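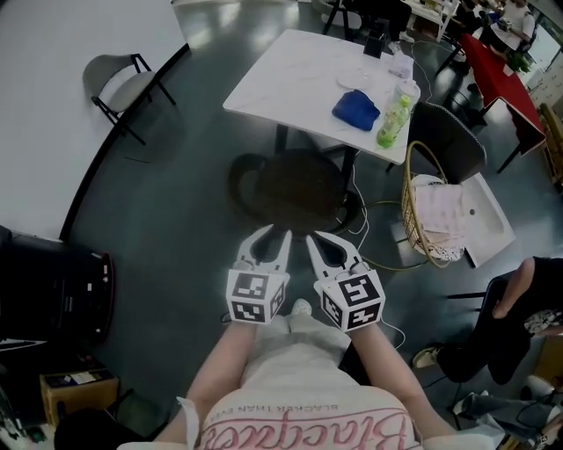
Ismont Publishes Practice Guide for Hand-Held Gripper Recording

June 22, 2019 – Ismont today released Clerkesa, a practice guide for teams that record manual tasks with hand-held grippers and use the recordings to train robot arms. The guide contains 102 clauses in 13 sections. It covers operator safety, marker care, work area layout, consent and record keeping. Use of the guide is voluntary.

Existing safety rules for industrial robots assume a powered arm, a guarded area and a trained operator outside it. Hand-held recording has no powered arm. The operator carries the tool, often in a shared room with furniture, cables and other people nearby. Clerkesa was written for that case.

Section 3 deals with the work area. Cables that cross a walking path must be covered or rerouted before a session starts. Chairs and loose items within arm's reach of the work table are to be either listed as part of the task or moved out. Where people not taking part share the room, they must be told that cameras are running and where recording covers.

Section 5 deals with fiducial markers. Each marker face is to be checked for scratches, lifted edges and glare at the start of every shift. A worn face is replaced as a full set, and the tool is calibrated again before use. Markers worn on the hand or wrist follow the same rule, with one added clause on strap fit: the strap must not slip when the wrist is turned through its full range, and must not leave the hand numb.

Section 8 sets limits on operator load. It asks for a break after each block of work, a written log of wrist or shoulder pain, and the right to stop a session without giving a cause.

A draft was tried at two sites, Jimar and Ojeda, over 173 sessions beginning in November. The sites returned 835 written comments. Most concerned Section 5 and the wording of the consent form – both were rewritten as a result. A clause that would have fixed the height of the work table was dropped. 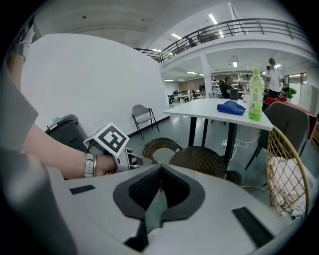
Jimar said in its written response that the start-of-shift marker check was the easiest part to adopt and the break rule the hardest, as crews tend to finish a set of takes before they put the tools down. It asked that the next edition state a maximum block length in minutes. Ismont has placed the request on the list for review.

Clerkesa does not replace local law on workplace safety or privacy. Where the two differ, the stricter rule applies. Sites may state that they follow the guide once they have completed the self-check form in Section 13 and kept it on file with the session logs.

The guide and the form are available from Ismont on request, free of charge. Comments on the first edition may be sent in writing and should cite the clause number.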